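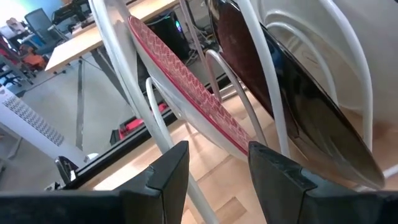 Teller mit rotem Muster im weißen Drahtgestell

Zwischenbericht Werkstattförderung Kinberg
Stand: 17. Juni 2023

Im Berichtszeitraum wurden 300 Sätze Keramikknöpfe gebrannt und glasiert. 17 Sätze wurden wegen Nadelstichen in der Glasur ausgesondert. Die Lochabstände liegen nach Umstellung auf die Stanze von Tramano innerhalb der Toleranz.

Aquarellkarten: Die Serie »Jusent« umfasst nun sechs Motive. Der Probedruck auf Büttenpapier ist freigegeben, der Blauton von Motiv 4 wird nachkorrigiert.

Mittelverwendung: Abgerufen wurden 2.275 Euro, überwiegend für Glasuren, Papier und Brennkosten. Die Rechnung der Firma Hartono für die Heizwendeln steht noch aus – sie wird dem nächsten Abruf zugeordnet.

Abweichungen vom Plan: Der für Januar vorgesehene Start des Onlineverkaufs wurde verschoben, die Artikeltexte lagen nicht vollständig vor. Der Katalog ist inzwischen angelegt, Versandkosten für Kleinmengen sind noch zu hinterlegen.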